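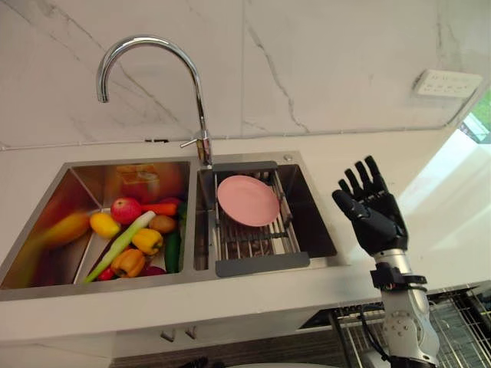
Groups > Suslow Supper Club > Minutes

Minutes, Feb 22, 2024, typed up by me, Myung-ja Hyun, with apologies for my handwriting (I lost half a page). We started on the June potluck and got stuck on soup for ages! Ji-hoon wants one big pot for everybody, and I said fine, as long as it's plain stuff like the carrot and potato in that sink, with the apple kept back for dessert. He says apple goes IN the soup. We voted, and he lost by two.

Money next. We have $397 in the account, and the hall deposit is $137, so we're in good shape -- better than last year, anyway. Ji-hoon Ki will pay the deposit and bring me the receipt.

Then the name tags. I like them, a few people really don't, and we went back and forth until the coffee ran out. Left for next time.

Recipe booklet: we have three desserts and not one main dish, so please, please send me something with meat or beans in it! Nirnora Print still has our old cover on file and can reuse it.

Ji-hoon moved to close and I seconded with my coat already on.

4 comments | 2 shares

Recent in this group
Who has the big ladle?
Parking at the Suslow hall
Booklet recipes so far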